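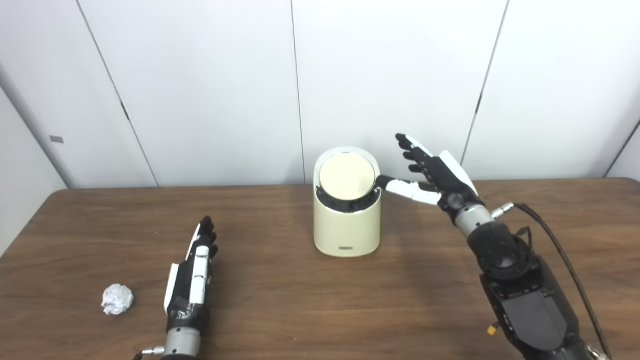
How do I get rid of the smell in a small bathroom trash can?

Posted by Embla Lundgren in Home & Cleaning, 13th September

Hi all! Maybe a silly one but it's driving me up the wall. I rent a one-bedroom in Toltport and the bathroom is tiny, no window, just a fan that sounds like a lawnmower. I've got one of those little trash cans in there, nothing fancy, and it stinks even when it's empty. I take the bag out every couple of days and I've washed it with dish soap twice. Smells fine for an evening and then it's back, kind of sour and dusty at the same time (if that makes any sense?).

I only bought it in March, so it's hardly an antique. I'd rather not toss it and buy another one if the new one is going to go the same way. Is there something I should be soaking it in? And do those scented liners do anything, or is that just perfume on top of stink? My sister swears by the Flimier ones but they're pricey for what they are.

Thanks!!

gravelpie52

Baking soda.

Tess from upstairs

Ooh, I had this exact thing in my last place! Dish soap never did much for mine either. Plastic gets all these tiny scratches and the gunk sits down in them, so a quick swish doesn't reach it. What worked for me was filling the can with hot tap water, dumping in a good scoop of baking soda, and leaving it in the tub overnight. Next morning I went around the inside with an old toothbrush, especially the crease where the bottom meets the side, and under the rim. Check under the rim! Mine was disgusting under there and I'd never once looked.

Then the part I used to skip: let it dry all the way. Upside down, propped on something so air gets in, for a whole day. If you put a bag in while there's still water at the bottom, you've made a little swamp and you're right back where you started. With no window I'd dry it in the kitchen or out on a balcony if you've got one.

If it still smells after that, white vinegar and water, half and half, leave it an hour, rinse well. Please don't mix vinegar or anything else with bleach, it gives off nasty fumes and your bathroom sounds like the worst possible place for that.

On the liners, I tried scented ones for a while and all I got was flowery garbage. Plain bags for me, with a spoonful of baking soda sprinkled under the bag. I swap it out every 7 days, when I do the sink.

Mr. Ottoline

Are you sure it's the can? I scrubbed mine for weeks and the smell was coming from the floor drain behind it. The trap had dried out. Poured a pitcher of water down there and it was gone by dinner. Put the can in another room overnight and sniff both in the morning.

Also agree on skipping the scented bags. My wife gets headaches from them.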